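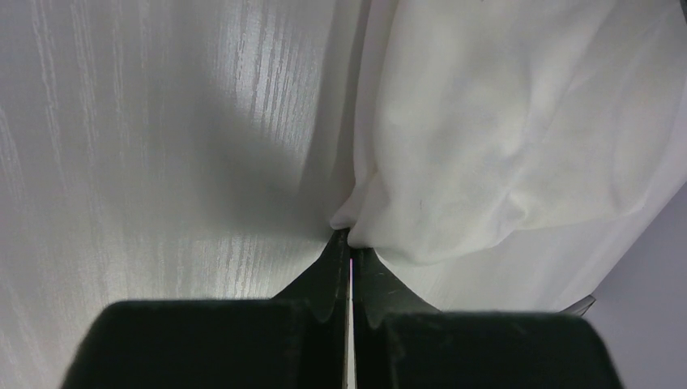 The linen services desk at Fodden opened this ticket after item totals in the Sana inventory application stopped matching the totals on the delivery notes from the laundry contractor, Pathak. The discrepancy appeared only for plain white stock. Colored and striped goods reconciled correctly at every building. Staff who receive white stock have little to go on by eye: a crumpled white cloth on a white wood-grain surface, as shown, could be entered under several of the product lines in the catalog, and the receiving procedure therefore depends on the sewn-in label and the barcode it carries. When the barcode record is wrong, the person at the receiving table will usually not notice.

Ticket category: Inventory and reconciliation
Application: Sana, receiving module and nightly reconciliation
Site: Fodden, all residential buildings
Related equipment: Jesis label printers and handheld scanners
Priority: Medium, raised to High in August
Status: Closed, with one follow-up item

Reported problem

The receiving clerk scans each bundle on arrival. Sana should add the contents of the bundle to the stock of the building named on the delivery note. In the reported cases, the scanner gave its normal confirmation tone, the bundle was marked as received, and the contents were posted to a different product line. Flat sheets were posted as table covers, and in one building pillowcases were posted as flat sheets. The total number of bundles was always correct. The total number of items was not, since a bundle of table covers holds 12 pieces and a bundle of pillowcases holds 80.

The desk first treated the matter as a receiving error and asked the buildings to repeat the scan training. The discrepancy continued after the training was complete. The desk then asked application support to review the case.

Entry 1, application support, 9:40 a.m.

Support obtained the receiving log for the previous delivery and compared it with the paper note. The scans were present, in the right order, and made by authorized accounts. No manual corrections had been made. Support concluded that the clerks had followed the procedure and that the fault lay in the data behind the barcode or in the handling of the barcode by the application.

The desk was asked to stop making manual corrections until further notice. Manual corrections change the opening balance for the next reconciliation and make the original fault harder to trace.

Entry 2, application support, 11:15 a.m.

The scanners were tested against a printed test sheet. All of them returned the full code. The cradle at the east receiving room had a loose power connector and was replaced. This had no bearing on the reported problem, but it explains two earlier complaints of scanners that would not hold a charge, and those tickets have been closed by reference to this one.

Support then scanned labels taken from affected bundles. The scanners displayed the complete code on screen. The receiving module stored the same code with the last character missing. Labels from unaffected bundles were stored in full.

Entry 3, application support, 2:05 p.m.

The affected labels share one feature. They were produced after Pathak moved its label stock to the longer format, which adds a check character at the end of the code. The older format is still in use for colored goods, which explains why those goods reconciled correctly.

The product table in Sana has a code field of fixed length. The longer code does not fit. The receiving module is expected to reject such a code with an error message, but the version installed at Fodden shortens it without warning. For most products the shortened code matches nothing, and the scan is then held for review. For a group of white products the shortened code happens to match an existing record, and the scan is posted against that record.

The desk confirmed that the held scans had also been accumulating. The review list contained 220 entries. No notification had been sent, as the notification address still pointed to a mailbox that was retired when the linen office moved.

Entry 4, linen services desk, 3:30 p.m.

The desk asked whether service to residents had been affected. According to the building supervisors, two buildings had reported a shortage of flat sheets that the application did not show, and had borrowed stock from neighboring buildings under the usual loan form. One building had received a surplus of table covers on paper and had accordingly been left out of the standing order. The desk has restored that building to the standing order by hand.

The desk also asked that the loan forms be kept with this ticket. Loans between buildings are not recorded in Sana and must be taken into account before any stock balance is reset.

Entry 5, application support, 8:50 a.m.

A temporary measure was put in place. The receiving module was set to hold every code in the longer format for review, whether or not it matches a record after shortening. Clerks will see the message "Held for review" and should set the bundle on the holding shelf with its delivery note attached. They should not scan the bundle a second time. A second scan creates a second held entry and does not release the first.

This measure increases the workload of the desk. Support advised that the review list be cleared twice per shift, before the morning distribution and again before the late one.

Entry 6, application support, 1:20 p.m.

The code field was extended on the test system, and the product table was reloaded with codes in both formats. Support ran 500 scans from the saved receiving log through the test system. All were stored in full and posted to the correct product line. The nightly reconciliation was then run on the test system and completed without exceptions.

One side effect was found. The Jesis printers at the buildings use the same field when they print replacement labels, and the longer code ran past the right margin of the small label. The barcode could not be read back. The label template has been revised to use a narrower bar width, and labels printed from the revised template were read correctly by each model of scanner in use. Buildings must select the revised template manually. The old template will remain in the menu until the next scheduled update.

Entry 7, linen services desk, 4:45 p.m.

The desk approved the change for the live system and requested that it be made after the late distribution, when no receiving takes place. Supervisors were informed by notice. The notice asked them to finish any open receiving session before leaving, as open sessions are closed without saving during the change.

Entry 8, application support, 9:10 p.m.

The change was made on the live system. The product table was reloaded, and the receiving module was returned to normal operation. Test scans at the central store were posted correctly. One session at the north building had been left open and was closed by the system. The supervisor was notified and repeated the receipt from the delivery note the following morning.

Entry 9, application support, 10:00 a.m.

The held entries were released in order of receipt. Entries with a second scan were compared with the delivery notes, and the duplicates were removed. Incorrect postings from the affected period were reversed and posted again to the proper product line, with the ticket reference in the comment field so that they can be identified at the annual stock review.

The notification address for held scans now points to the shared mailbox of the linen services desk. A test message was received.

Cause

The receiving module shortened codes that exceeded the length of the product code field and did not report an error. The fault became visible when the contractor introduced a longer label format for white goods. Notice of the new format had been sent by Pathak to the purchasing office and was not forwarded to application support.

Resolution

The code field was extended, the product table was reloaded, and incorrect postings were reversed. The label template for the Jesis printers was revised. The notification address was corrected.

Instructions for buildings

Select the revised template before printing any replacement label. Discard unused labels printed from the old template.

If the label on a white item is missing or cannot be scanned, do not choose a product line from the on-screen list by appearance. Unfold the item, measure it against the size chart posted at the receiving table, and enter the product code from the chart.

Continue to record loans between buildings on the paper form. Completed forms should be sent to the desk at the end of each month.

Report any remaining difference between the delivery note and the Sana total under this ticket number. A new ticket is not required.

Follow-up item

The supplier of the application has been asked to restore the error message for codes that are too long. The request has been accepted for a later version, and no delivery month has been given. Until that version is installed, application support will compare the length of any new label format with the field length before the format is put into use. The purchasing office has added application support to the distribution list for contractor notices.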